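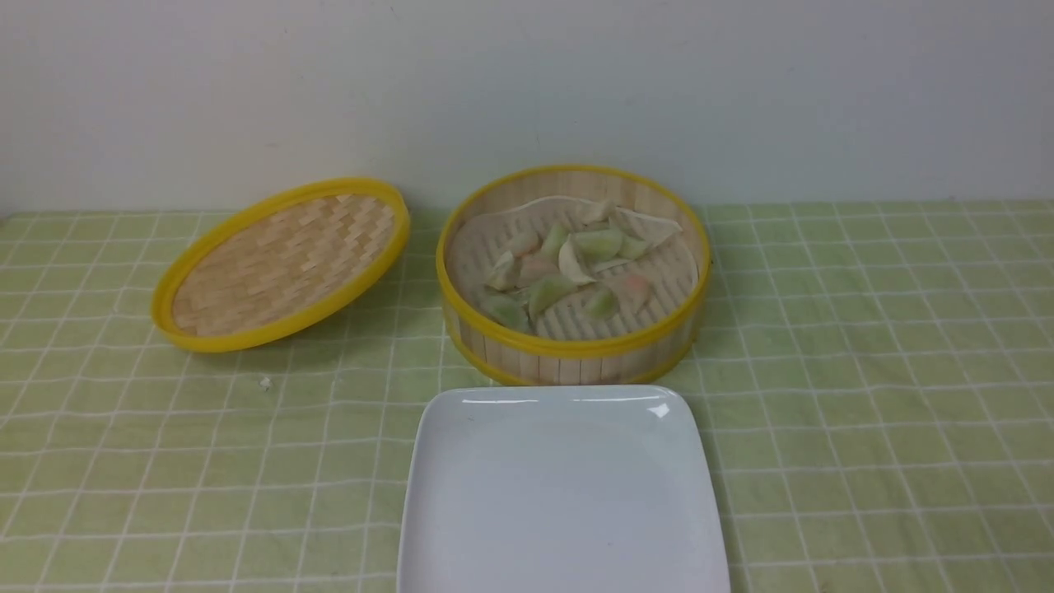 Dumplings in white, pale green and peach-pink wrappers in a bamboo steamer basket, with the lid to the left.

A bamboo steamer is a round, lidded basket used to cook food over boiling water. It is a common piece of equipment in Chinese cooking and is used across much of East and Southeast Asia for dumplings, filled buns, fish and vegetables. The basket often doubles as a serving dish and is carried to the table with the food still in it.

Construction

A steamer has two kinds of parts, baskets and a lid. The basket is a short cylinder with an open slatted floor that lets steam rise from below. Baskets of the same diameter can be stacked, and a single lid covers the top one. The lid is usually woven from thin bamboo strips. The weave lets some steam escape and soaks up moisture that would drip back onto the food from a metal lid.

Older steamers are bound with bamboo hoops, pinned or laced with cane or wire. Some later ones have bands of metal or plastic around the rim and base. Plastic bands are often brightly colored and are easier to wipe clean, but they can warp if the basket overhangs a gas flame.

Liners

Food with a dough wrapper sticks to bare slats, so the floor is normally lined. Cabbage or lettuce leaves, damp cotton cloth and parchment paper are all used. Parchment sold for steaming is cut in rounds and punched with small holes. A round slightly wider than the floor will curl up against the wall, which does no harm as long as steam can still pass.

Dumplings

Steamed dumplings are made with wheat flour or wheat starch wrappers. Common shapes include the crescent, which is folded in half and pleated along the curved edge, and various pinched or gathered forms. Wrappers may be colored by replacing the water in the dough with vegetable juice. Spinach gives green, and carrot or a little beet gives shades from orange to pink. Home cooks sometimes use a different color for each filling.

Dumplings swell as they cook, and most recipes call for a gap between them. Small ones with a raw filling generally need 7 or 8 minutes over a full boil, and larger ones need longer. In her handbook Willis Table, Roxana Moldovan advises stacking no more than 2 baskets on a home stove and switching their order halfway through.

Care

New baskets are rinsed and steamed empty before first use to remove dust and the raw bamboo smell. After cooking they are washed in hot water, with little or no soap, and dried completely with the lid off. A basket put away damp will grow mold, most often where the slats meet the wall.

See also

Dim sum
Parchment paper
Steaming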